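Finding the cable that keeps dropping your arm out

If you run a two-arm bench setup long enough, one of the arms will go limp on you in the middle of a job. Mine did it in March. The right arm was halfway through a pick, everything was going great, and then it sagged onto the table with the gripper still closed and the software calmly told me "joint 4: no response." I cycled the power, it came back, I ran the job again, and it was fine for most of an hour. Then down it went again!

I spent way too long on this one (I replaced a perfectly good driver board, don't ask what that cost), so I'm writing up the way I'd do it now. It works for any small arm where the motors are daisy-chained and share a power line. If your motors each have their own home run back to a controller, steps 1 and 2 still help but the rest will look different for you.

Before you touch anything

Get your stop button within reach of your non-dominant hand and test it. I mean press it and watch the arm lose torque. When an arm drops out and then reconnects by itself, some controllers will try to finish the move they were in the middle of, and that is a really bad moment to have your fingers between the gripper and the table. Mine jerked about a hand's width the first time it came back. Gudrun Eichhorn, who shares the shop with me, had just leaned in to pull a block out from under it. She was okay, but we both had to go get coffee after that.

So go into your settings and turn off automatic resume. On our Skellano controller it's under Recovery, and it was switched on when I got it. Yours may call it something else. You want the arm to stay limp after a fault until a person clears it.

Step 1: Write down when it happens

Keep a notebook by the bench, or a text file, whatever. Each time the arm drops, put down which joint was reported, where the arm was reaching, and what the other arm was doing. I logged 14 dropouts before I saw it, and I should have seen it at five. Every single one had the arm stretched out toward the middle of the table. None happened with it folded up at home.

That's your first big clue. A bad board or a hot motor doesn't care much about where the arm is pointing. A cable does.

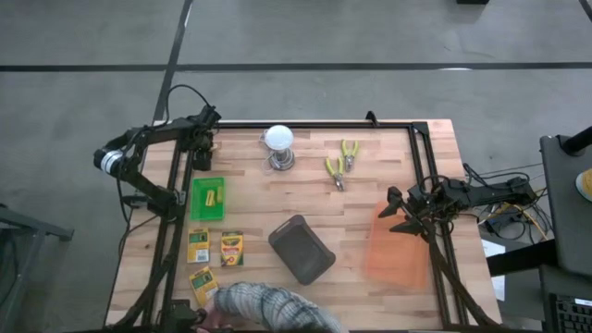 Cable runs are where I look first now, and I start at the base and work outward because the base end gets ignored. It's easy to stare at the arm and the gripper and forget what's going on behind them. The right arm is the one to look at, reaching in from the edge with its fingers open over the table, and behind and below it is that heap of black and yellow cable spilling down to the floor. A pile like that can pull on a connector when the arm reaches, and it can get snagged by a foot or a cart wheel without you ever noticing. If your bench has a heap like it (and I bet it does), plan on sorting it out in step 4 even if the fault ends up being somewhere else.

Step 2: Swap sides

If you have two matching arms, power everything down, unplug at the wall, and swap the power supplies between left and right. Run the same job. If the dropout moves to the other arm, it's the supply. If it stays put, swap the data cables next. One thing per test! I swapped both at once on my first try and learned exactly nothing.

Mine stayed on the right through both swaps.

Step 3: The wiggle test

Clear the work area, put the arm in a supported position (I rest the forearm on a folded towel so it can't fall if torque cuts out), and turn it on with the joints holding still. Open whatever screen shows you live motor status. Now take a wooden dowel or a chopstick and gently push each cable near its connector, one at a time, up, down, left, right. Don't use your fingers, and don't use anything metal.

Watch the screen and not the arm. Give every connector 20 seconds. My bad one did nothing for the first few nudges and then joint 4 blinked out for an instant and came right back. Joint 5 and the gripper went with it, which makes sense on a chain, as everything past the break loses the line too.

No luck? Move the arm to the pose where it usually fails, support it there, and go around again.

Step 4: Fix it and give it slack

Power off, unplug, wait for the lights to go out. Pull the suspect connector and look at the pins with a magnifier. Mine had one crimp that had slid back in the shell, just barely. I made up a new lead, 66 mm longer than the old one, and added a tie point on each side of the joint so the bend happens in the middle of the cable and not at the plug.

Then do the floor side. Separate power from data, tie the bundle to something that doesn't move, and leave a loose loop for the arm to use. Move the arm by hand through its whole range with the power off. Nothing should go tight anywhere.

Step 5: Prove it

Run the failing motion 60 times at half speed with your hand near the stop, then again at full speed. Keep the log going for a week or so after that. Mine has been clean since the new lead went in, and I've got a spare driver board if anyone wants one.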